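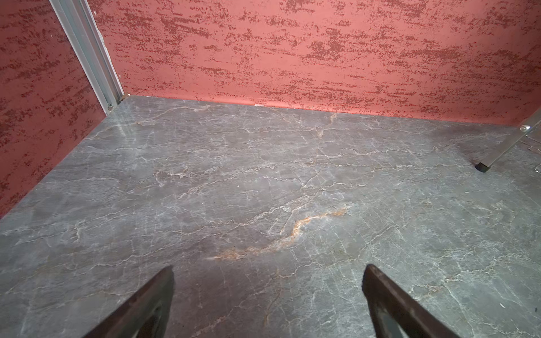
Most tableware is judged when it is new, under shop lighting, by someone holding one piece. Wear is judged years later, by someone looking at a stack. The gap between those two moments is where glaze chemistry matters.

A glaze is a thin layer of glass fused to a clay body. It is made of silica, alumina and a flux that brings the melting point down to what the kiln can reach. Each layer shrinks at its own rate as it cools. If the glaze shrinks slightly less than the body, it ends up in compression and resists cracking. If it shrinks more, it is pulled tight and eventually splits into a network of fine lines called crazing.

The pottery at Urquijo has been firing plates since 1807, and its older pattern books record the problem without naming it. Batches were marked "sound" or "talks," the second word referring to the faint ticking a crazed plate makes as it cools. The works now tests each new recipe by heating sample plates and dropping them into cold water. Recipe 102, the house white, went through this cycle 900 times before it was approved.

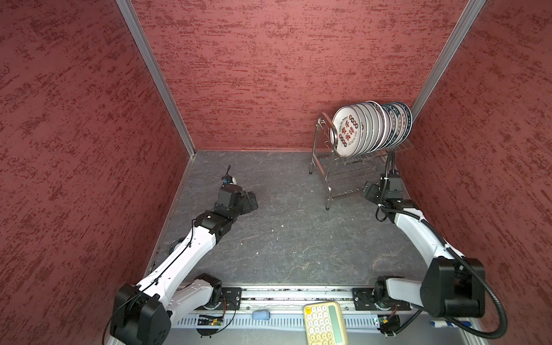
Crazing is a slow failure. Metal marking shows up much sooner. The gray lines that collect in the well of a plate are usually taken for scratches, but most are deposits. Stainless steel is softer than many glazes, and a rough surface files small amounts of metal off the knife. A mild acid cleaner will remove the lines. They come back faster if the glaze has already been roughened by strong detergent, which attacks the surface at high temperature and leaves it dull.

Color complicates matters. Greens are commonly made with copper or chromium oxide. Copper gives the softer shade but can make a poorly balanced glaze less resistant to acid. Chromium is more stable and harder to adjust. Skeditz, which supplies restaurants, dropped copper from its range and puts its colored bands under a clear top coat.

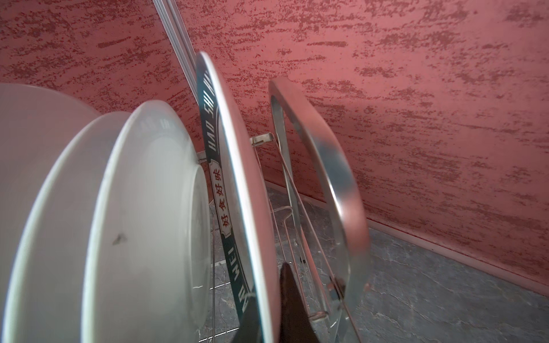 *White dishes and a green-rimmed plate, standing on edge.*

Chips are mostly a matter of shape. A thin, square-edged rim concentrates the force of a knock on a small area. A rounded rim spreads it. The Citotby line, sold through Wolo, uses a rolled edge 2 millimeters thicker than the plate wall, and the added weight is noticeable in a full stack.

The foot ring deserves a look as well. It is normally left unglazed so the piece does not stick to the kiln shelf, and bare clay is abrasive. In a stack, each foot sits on the face of the plate below. Better makers polish the ring after firing. Run a finger around it before buying.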